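Guides > Home Organizing > Small Spaces > Clearing a Work Table

Last updated: 2022-01-11

How to clear a work table and keep it clear

Quick version of what I do with mine. It's a craft table, bills table, homework table, whatever lands there. Takes an afternoon the first time. After that 10 minutes a week if you don't let it slide (I let it slide every February, tax stuff).

What you need

- two boxes or bags, any kind
- a trash bag
- damp cloth
- a basket or bin for the things that stay
- tape and a marker for labels

Don't buy organizers yet. I did that first and ended up with a Bornetti drawer tower that fit none of my drawers' worth of junk. It's in the garage now with paint in it. Measure, sort, then shop.

Step 1. Take everything off

Everything. Floor, bed, couch, doesn't matter. If you clean around a pile the pile wins. Unplug the lamp and move that too.

Wipe the top while it's bare. Glue spots: warm water and a bit of dish soap, leave the cloth sitting on it a few minutes, then rub. Don't scrape with a knife, ask me how I know. Sticker goo comes off with cooking oil, then soap again to get the oil off.

Step 2. Sort fast

One box for "lives somewhere else," one for "not sure." Trash in the bag. What's left over is table stuff.

Go quick. If you pick a thing up and start reading it you're done for, put it in not sure and keep moving. Dried-out pens go straight in the trash. Test them all, takes a minute. Same with glue sticks.

Paper is the worst part. I had an old water bill from Korkville Utilities for $1,184 (leak, long story) sitting under a pile for a whole winter becuase I never turned the pile over. So: paper gets its own stack, face up, and you go thru it the same day. Pay, file, toss. Only three choices.

Step 3. Decide what the table is for

Sounds silly but write it down. Mine says "sewing and mail." That means the drill doesn't live there. Neither does the dog brush.

If it has more than 2 jobs, split it. Left side one thing, right side the other. A strip of tape down the middle for the first couple weeks helps, especially with kids.

Step 4. Put back less than you think

Daily things only. For me it's scissors, pins, one pen cup, the lamp. Everything else goes in a basket that can be picked up and moved off in one trip. That's the whole trick really. If you can't clear the table in one trip there is too much on it.

Basket notes:
- Slotted plastic over fabric. You can see in, and it washes in the tub.
- Small stuff falls thru the slots. Line the bottom with a piece of cardboard or put the small stuff in jars.
- Tall narrow ones tip when they're half full. Heavy things at the bottom.
- Check the size against your shelf first. My shelf is 43 inches long and the Trarkiron bins I wanted came out a hair too wide to fit three across.

Keep the tape out where you can grab it. You will want it for labels and if it's in a drawer you won't label anything.

One or two things that are just nice to look at are fine. Fake plants are good here, no water rings. Put them along the back so you don't knock them with your elbow. 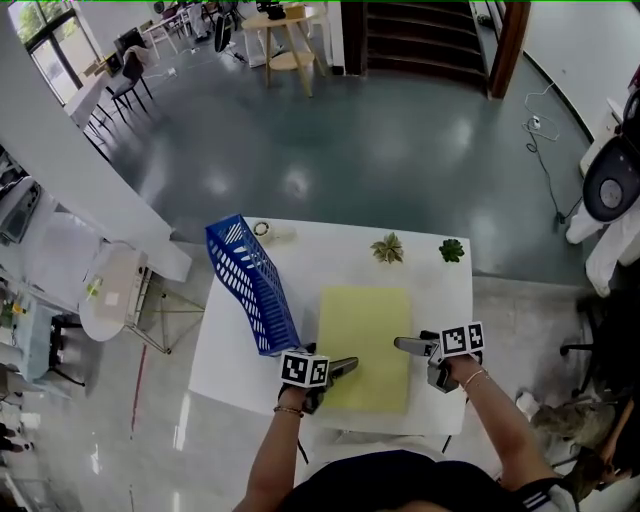
Tape and fake succulents near the far edge, basket off to the left.

Step 5. The not sure box

Tape it shut, write the month on it, put it in a closet. If you haven't opened it by the time the season changes, donate it. Don't look inside first! You'll keep half of it.

Step 6. Weekly reset

Same time each week. Mine's right after dinner dishes.

- basket off
- wipe
- paper stack to zero
- basket back on, minus anything that snuck in

Skip a week, no big deal. Skip three and go back to step 1.

Problems

Table's clear but the floor isn't. You skipped the "lives somewhere else" box. Walk it around the house tonight.

Other people dump stuff on it. Give them their own bin close by. I use an old Lindemann crate by the door and most of the mail and gloves go in there now. Not all of it.

Wobbly table. Fold cardboard under the short leg for now, but tighten the leg bolts before you give up on it. Usually it's the bolts.

Drawer under the table is stuffed too. Seperate job, do it another day. Same steps, smaller boxes.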